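Workshop > Notebooks > Finishing > Tarnish cards

29 August 2022

Gallari tarnish cards, batch 2533. Second look at these. The leaflet says one card in a closed drawer keeps silver bright for "up to 12 months", which is a generous claim for something that smells of a pencil case. It doesn't say how big a drawer, how often you open it, or what counts as bright. Brodie is keen. I am not, but he paid for them.

Test pieces: offcuts from the same sterling sheet, sanded at 900, then 3000, degreased, handled with tweezers only. Half went in lidded tubs with a card, half in the same tubs without. One lot on the shelf by the sink, the other in the plan chest.

Opened the sink tubs this morning. Carded pieces slightly cleaner, I think. Elsa picked the right ones without being told, then picked the wrong ones when I shuffled them and moved to the other lamp. So either the difference is small or the lamp is doing most of the work. Plan chest pieces: no difference I'd put money on.

My suspicion is that the tub does the job and the card goes along for the ride. Bláthnaid's comment, written on the lid of one tub: "What about things people really wear?" Fair. Flat clean offcuts have no sweat or hand cream on them, and they have no chain links to trap any of it.

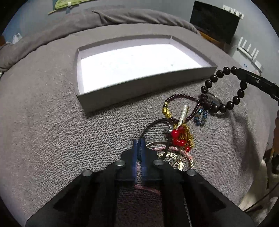
Jewellery in a tangle by the open box lid.

Asked Liv how the stuff comes back to her on repairs. She says storage hardly enters into it. The worst pieces were put away dirty, and the ones worn every day are usually fine. She has never seen a card make up for a missing wipe with a soft cloth. One person's memory, so not evidence either, but it matches mine.

Jelport sell a cheaper card with very nearly the same wording on the packet. Would like to know if it's the same card. Ingegerd has emailed both firms to ask what is in them. Gallari sent back a brochure. Jelport haven't replied.
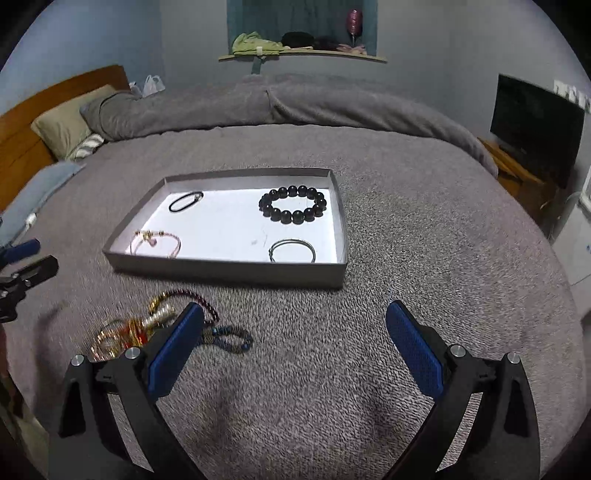
Next round

- Add a third set: tub, plain blotting card cut to the same size. Should have done this in January.
- Someone else to label the tubs and keep the list away from me.
- Same lamp, same spot, every time. Mark the bench with tape.
- One set deliberately handled with bare fingers, then half of it wiped.
- Brodie not to reorder until the blotting card tubs have been opened. He says the discount runs out. It can run out.
- Find the other pair of plastic tweezers.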